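생활·살림 팁 > 세탁/정리 > 써봤어요

흰 천 정리, 로봇 팔에게 맡길 때 알아두면 좋은 것들

빨래 개기를 도와주는 탁상용 로봇 팔 키트, Domell을 들인 지 이제 꽤 됐습니다. 처음 상자를 열었을 때는 솔직히 수건 한 장이라도 제대로 집으면 다행이라고 생각했는데요, 요즘은 주말마다 이걸 켜는 재미로 빨래를 합니다! 댓글로 설정을 물어보시는 분이 많아서 그동안 적어 둔 요령을 한꺼번에 풀어 봅니다. 구성은 팔 본체와 평행 그리퍼, 손목 카메라, 그리고 동작을 저장하는 앱 Vustton이고 값은 499유로였어요. 조립은 설명서대로 하면 저녁 한나절이면 됩니다(저는 나사를 한 번 잘못 끼워서 더 걸렸지만요).

우선 천을 놓는 자리부터 이야기할게요. 저는 나무 작업대 위에 아무것도 깔지 않고 바로 씁니다. 천은 팔에서 먼 쪽에 두고, 밑단이 그리퍼를 향하게 놓습니다. 그래야 손가락을 벌린 채 접근할 공간이 앞쪽에 넉넉히 남거든요. 천을 바짝 당겨 놓으면 손가락이 내려오면서 가운데를 눌러 버리는 일이 잦습니다.

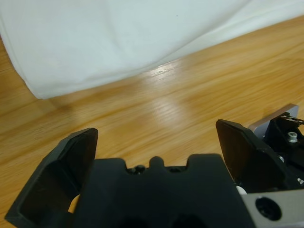

살림연구모임 Stistex · 세탁과 천 손질 분과

흰 천과 밝은 나무는 손목 카메라에 꽤 까다로운 조합입니다. 작업대에 윤기가 있으면 조명이 한 줄로 하얗게 비쳐서, 앱이 그 빛을 천 가장자리로 착각할 때가 있어요. 저는 천장등을 끄고 옆에 세워 둔 스탠드를 벽 쪽으로 돌려서 씁니다. 밝기는 800루멘짜리 전구 하나로 충분했습니다. 창가라면 얇은 커튼을 치는 것만으로도 차이가 큽니다. 앱 화면에서 밑단 아래의 가느다란 그림자가 또렷하게 잡히면 조명은 잘 맞춘 거예요.

그다음은 손가락 벌림 폭. 기본값은 중간 정도인데 저는 늘 최대로 열고 시작합니다. 주름진 천은 어디가 솟아 있을지 매번 다르니까 넓게 들어가서 천천히 오므리는 편이 훨씬 잘 집혀요. 닫는 속도는 앱에서 2단계로 두세요. 빠르게 닫으면 얇은 면은 손가락 사이에서 쏙 빠져나갑니다. 모임에서 이 팔을 제일 오래 만져 본 Vsevolod Savchuk 씨는 더 느린 1단계를 쓰는데, 저는 기다리다 답답해서 그건 포기했어요.

잡는 위치는 모서리가 제일 좋지만, 모서리가 안 보이면 밑단에서 볼록하게 나온 부분을 노리면 됩니다. 손끝을 밑단 바로 앞에 멈추게 하고, 거기서 살짝 앞으로 밀었다가 닫는 동작을 저장해 두세요. 이 동작 하나를 만들어 두고 나서 성공하는 횟수가 거의 두 배가 됐습니다. 정말 신나서 그날 행주까지 전부 꺼내 왔다니까요.
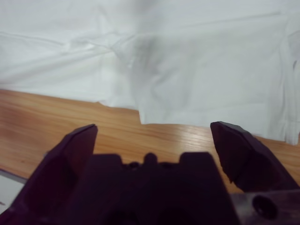 구겨진 천을 미리 다려 둘 필요는 없습니다. 손바닥으로 한 번 쓸어서 큰 주름의 방향만 맞춰 주면 돼요. 주름이 한쪽으로 흐르면 집어 올렸을 때 천이 덜 꼬이고, 내려놓은 자리도 훨씬 반듯합니다. 반대로 한쪽 끝에 세로 주름이 몰려 있으면 두세 겹이 같이 물리기 쉬우니 그쪽은 손으로 펴 주세요.

청소 이야기도 조금. 흰 면을 다루다 보면 손가락 패드에 보풀이 붙습니다. 물티슈는 쓰지 말고 마른 극세사 천으로 닦습니다. 가운데 몸통의 나사 구멍에도 먼지가 잘 끼는데, 저는 안 쓰는 화장 붓으로 털어요. 나사는 한 달에 한 번 손으로 흔들어 보고 헐거우면 조여 줍니다. 청소할 때 전원은 꼭 뽑으시고요.

아쉬운 점도 적어 둘게요. 두꺼운 목욕 수건은 아직 버거워하고, 앱의 동작 저장 칸이 6개뿐이라 금방 찹니다. 설명서 한국어판은 번역이 어색한 데가 있어서 저는 영어판을 같이 펴 놓고 봤어요. 그래도 냅킨, 행주, 베갯잇처럼 얇고 네모난 것들은 참 기특하게 해냅니다.

교체용 손가락 패드는 Bermúdez 매장에서 낱개로 팝니다. 고무가 덧대진 것과 민패드가 있는데 면 종류는 고무 쪽이 낫고, 미끄러운 안감 천은 아직 시험을 못 해 봤습니다. 써 보신 분 계시면 어떤 천에 어떤 속도로 쓰셨는지 댓글로 꼭 알려 주세요!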